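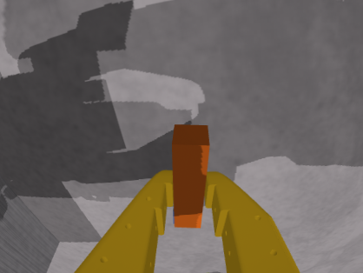
Stonstead Grasp Set: data card and house rules

Welcome, and thank you for reading this before you download anything! The Stonstead set is a collection of simulated gripping runs, 516 in all, made so that people working on handling rules have something shared to argue over. Everything was rendered; no real hardware was used at any stage.

What's inside

Each run has a wrist view, a log of finger positions and a short text file with the outcome. Most runs use a plain block on rough grey ground, with the two-finger yellow gripper. The lighting changes from run to run, and we kept the heavy shadows in, as we'd like your checks to cope with them.

Rules we ask you to follow

Please keep whole runs together when you split the data – frames from one run look very much alike, and scores go up for no good reason if they land on both sides. We hold back 88 runs for testing, listed in the Plosetti split file, and we'd be grateful if you left them alone until you're ready to report.

A grasp counts as "held" only if the block stays between the fingers for 10 seconds of simulated time. A slip followed by a second try is a failed grasp, even when the second try goes beautifully (we went back and forth on this one for most of January, and a few of us still grumble).

If you change the friction settings, say so in your write-up and give the old and new values. The Lebrun checker will warn you about missing ones, though it's rather fussy about spaces in file names.

Known gaps

Round objects are hardly covered. Runs made with the early Gralar scene builder have a small timing fault in the logs, so please don't use those for speed limits or any safety claim about a real machine.

Last changed 6/7/20. Corrections are very welcome through the issues page, however small.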